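Über uns

Stivville ist meine kleine Werkstatt für Kunstblumen, und weil ich ständig gefragt werde, wie man eigentlich auf so etwas kommt: Ich habe einen schwarzen Daumen! Bei mir ist sogar der Efeu eingegangen. Den ersten Strauß habe ich für das Fensterbrett meiner Mutter gebunden, Hortensien und eine einzelne Rose, und sie hat ihn wochenlang gegossen, bevor ich mich getraut habe, etwas zu sagen.

Inzwischen sind wir zu dritt. Ich bin Krisztina Pap, ich suche die Blüten aus und rede am meisten. Máté Kerekes bindet, Irena Pietrzak kümmert sich um Bestellungen und Versand (und darum, dass ich nicht noch mehr Hellblau einkaufe). Angefangen wird bei uns immer mit dem Stiel, denn von dem hängt ab, in welche Vase der Strauß später passt.

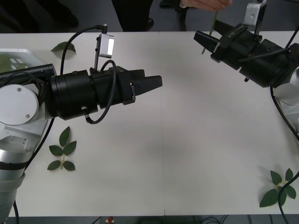 Ein dünner grüner Stiel am weißen Tisch

Was wir auf Lager haben

Im Moment führen wir 266 verschiedene Blüten und Zweige, von der Ranunkel bis zum Eukalyptus. Am liebsten mag ich trotzdem die blassblauen Hortensien. Die gehen mit fast allem zusammen, und wenn man die Blüte mit den Fingern ein bisschen aufschüttelt, wird sie schön rund. Beim Grün bin ich pingelig: Ein Strauß nur mit dunklen Blättern wirkt schnell streng, deshalb kommt gern ein Zweig in hellem Gelbgrün dazu. Die Blätter kann man auch einzeln bestellen, falls zu Hause noch ein Strauß steht, der etwas müde aussieht.
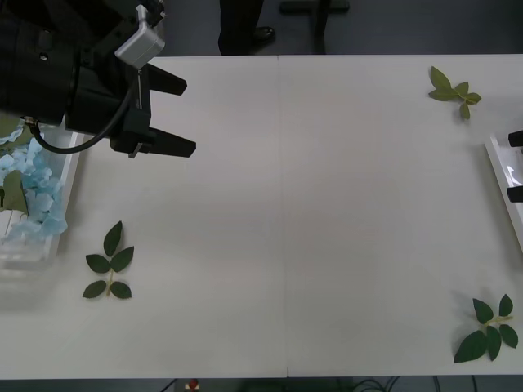 Lamduan Intarasuk schrieb uns dazu im Juni: »Ich hatte nur drei Blattzweige nachbestellt und damit den alten Strauß im Flur aufgefüllt. Jetzt fragt mein Besuch, wo ich die frischen Blumen herhabe. Bitte nehmt das Hellgrün nie aus dem Sortiment!«

Machen wir nicht, versprochen. Vor dem Binden legen wir alles offen nebeneinander auf den Tisch, Blüten nach oben, Stiele nach unten, und schieben dann so lange herum, bis es uns gefällt. Rot neben Hellblau war lange ein Streitthema zwischen Máté und mir. Ich war dagegen, er hat es einfach gemacht, und heute ist »Landa« mit roter Rose und Hortensie unser meistbestellter Strauß.

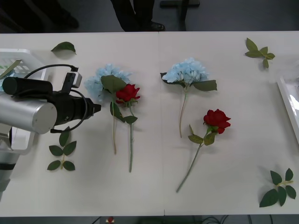 Bestellen und vorbeikommen

Sträuße nach Wunsch sind kein Problem, schreibt uns einfach Farben und Vasenhöhe dazu. Kürzer als 90 Zentimeter sind alle unsere Stiele, sie passen also in den normalen Karton und müssen nicht geknickt werden. Wer lieber selbst aussucht, kommt am Vormittag in die Werkstatt und stellt sich am Tisch etwas zusammen. Bringt ruhig die eigene Vase mit, das hilft wirklich! 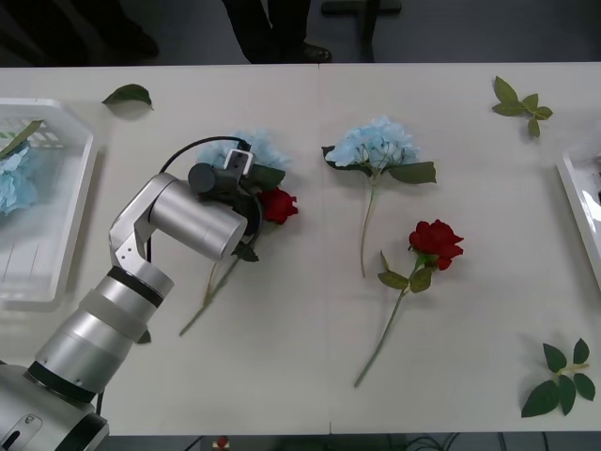 Rote Rose und blassblaue Hortensie, dazu etwas Blattgrün

Abstauben geht übrigens am besten mit einem weichen Pinsel, oder mit dem Föhn auf kalter Stufe. Bei Fragen antwortet meistens Irena, abends manchmal auch ich.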